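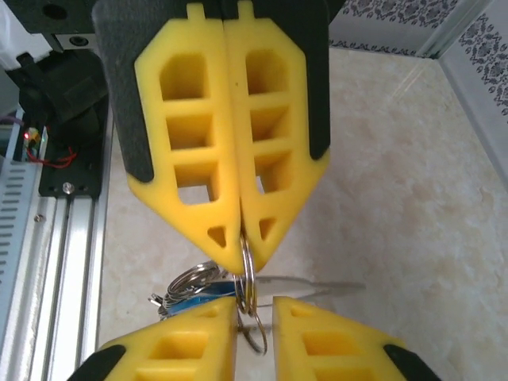

Capítulo 4
Manutenção dos dedos e das garras

O dedo de uma garra é a peça mais barata da célula e, por isso mesmo, a última de que alguém se lembra. Na célula Fidolora, que nos acompanha desde o capítulo 2, os dedos são amarelos e vazados em treliça, de modo que uma travessa partida se vê sem desmontar nada, desde que se olhe. O ensaio de pega faz-se com um objeto ingrato, e poucos são tão ingratos como um molho de argolas metálicas: as pontas fechadas prendem as argolas e o resto fica pendurado onde a gravidade entender, com a etiqueta azul e tudo. Um cubo de ensaio é mais bem-educado e, por consequência, ensina menos.

O manual da Pukby manda inspecionar os dedos a cada 200 horas e substituí-los às 2000. Na oficina de Clustcombe, cujos registos usaremos nos exercícios, a primeira regra foi cumprida até dezembro e a segunda foi interpretada com liberdade poética. O resultado ocupa a secção 4.3.

Antes de continuar, o leitor deve saber desligar a alimentação da garra, retirar um dedo sem perder o parafuso e voltar a montá-lo do lado certo. Parece pouco. O quadro 4.1 reúne 68 ordens de reparação, e em 12 delas a avaria era um dedo montado ao contrário.

4.1 Folga, desgaste e alinhamento das pontas

Comece com a garra fechada e em vazio. As pontas devem encostar ao longo de toda a aresta interior.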